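Where does it all go when you flush?

From the Pillia Children's Pages. Last updated 05/04/2022

You press the handle, there's a noise like a small angry waterfall, and it's gone. Most people stop thinking about it at that point. You are about to carry on, so well done you.

First, the flush. The tank at the back of a toilet is called the cistern, and it sits there full of clean water, waiting for its moment. Press the button and the water drops into the bowl all at once. It needs to be quick. If you poured the same water in with a teaspoon, the level would hardly change and you would miss your tea.

Under the bowl is a pipe with a bend in it. The rush of water fills the bend, tips over the top and drags everything else along behind. This is called a siphon. Some water always stays in the bend afterwards, and it works like a cork. Without it, the smell of the sewer would come up and join you in the bathroom.

After that it's mostly downhill. The pipe from your house meets a bigger pipe under the street, where your flush is introduced to next door's bathwater and the washing-up from number 16. In the town of Cesness there are 335 kilometres of sewer, and hardly anyone has ever sent it a thank-you card.

The sewer ends at a treatment works. The one at Kustcombe starts with a giant metal sieve, which catches all the things that should never have been flushed: wet wipes, cotton buds, and last November, 2 toy dinosaurs. Next come big, still tanks where the heavy bits sink to the bottom. The heavy bits are called sludge, a word that sounds exactly like what it is.

Then it's the turn of the bacteria. Billions of them live in the next tank and they eat what's left, all day long, without a single complaint about the menu. Workers blow air through the water to keep them healthy. After 10 hours or so of this, the water is clean enough to run into the River Leckie.
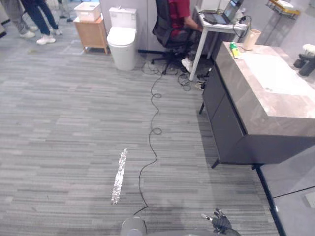
The sludge has a second career, by the way. It goes into a sealed tank with a different lot of bacteria, who make gas as they eat it. The gas is burned to make electricity, and some of that runs the treatment works. What remains is often spread on fields to help crops grow. Please try not to bring this up while somebody is eating a sandwich.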